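Packing Light: The Questions I Get Most

Print this page | E-mail this page

Last updated: December 24, 2019

I've been traveling with one small bag for long enough that people write to me about it, and the same questions keep coming up. So I finally put them all in one spot. If yours isn't on the list, write to me anyway!

Do you really take just the one bag?

Yes, and it isn't a fancy one. It's an old canvas thing with a shoulder strap and one zipper that sticks in cold weather. I took it on the whole loop from Trivmont to Marikar in August (two trains, a ferry, and a bus I'd rather not talk about) and never once wished for wheels. I did wish for a better strap.

How many clothes is that?

Five tops, two pairs of pants, a sweater, and however much underwear and socks I can stuff into the corners. That's for three days or three weeks. The number doesn't change, because I'm going to be washing things either way. My friend Fumiko Hirano gets by with less, but she wears the same gray dress everywhere and looks great in it, and I would not. 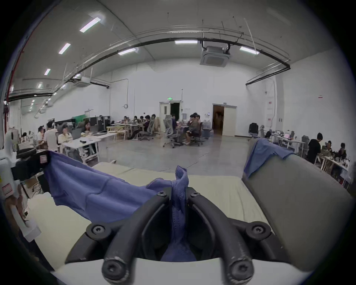
Knits get a bad rap with packers, by the way. People say they're bulky, and a chunky wool one is, sure. But thin knits squash down to next to nothing and they forgive you for it. Linen is the one that holds a grudge. I love linen and I leave it at home.

Roll or fold?

Oh boy. I get more mail about this than anything else. I roll soft stuff and fold anything with a collar that stands up. Masaru Yagi wrote to tell me that I'm wrong and that everything should be laid flat in one big stack, wrapped around a pouch of socks. I tried it for a weekend in Bunville. It worked fine until I needed the shirt in the middle.

How do you do laundry on the road?

In the sink, at night, with a bit of whatever soap is there. Wring it, roll it up in a towel, step on the towel, hang it up. Most tops are ready by breakfast unless the room is damp. Jeans are hopeless, so I save those for a laundromat. The one in Orent by the station took only coins and had a very cross cat in it, and I'd still go back.

What do you wear when it gets cold?

Layers, layers, layers. I don't own a travel coat. I have a rain shell that goes over everything, and under that it's the sweater and then a long-sleeve. The one I mean is the plain kind with a round neck, like the periwinkle-blue shirt lying on the bed with the sage-green sheet — no fuss at the neck, so a scarf sits right and the sweater goes on over it without bunching up. You can sleep in one, too, and I have, plenty.

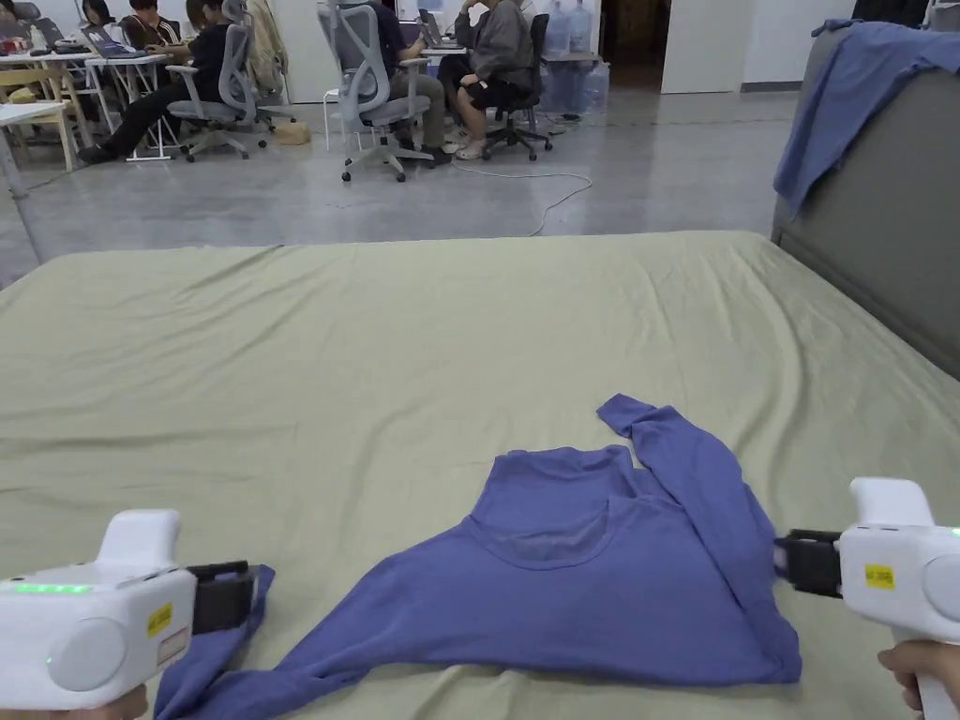

Spreading everything out the night before is the one habit I'd push on anybody. I don't pack straight from the closet anymore, I lay it all on the bed first and look at it for a minute. A light-colored sheet helps, and a blue long-sleeve shows up fine on soft green like that, wrinkles and all. Then I put a couple of things back. There's always something that only goes with one other thing, and that's the one that stays home.

Does your bag ever get weighed?

Once! The ferry desk at Marikar had a scale and I was sure I'd be in trouble, but the man just waved me through. I do weigh the little stuff at home on the kitchen scale, since that's where it creeps up on you. My toiletry kit used to be 567 grams. Now it's 400, and 200 of that is sunscreen I refuse to give up.

What about shoes?

Wear the big pair, pack the flat pair. Nicanor Villalba asked me about hiking boots, and if you're hiking, then you're hiking, wear the boots on the train and loosen the laces.

Can I buy what I forgot when I get there?

Nearly always. I've bought toothbrushes, gloves, and one truly ugly hat in Trivmont that I still wear to take out the trash. Bring your medicine and your glasses from home. The rest you can find.

Will you post a printable list?

Working on it. Renji Hoshino has been nagging me since the summer, so it'll probably show up soon after the holidays.

Want new answers in your inbox? Sign up for the newsletter.

This site uses cookies. By continuing to browse you agree to their use.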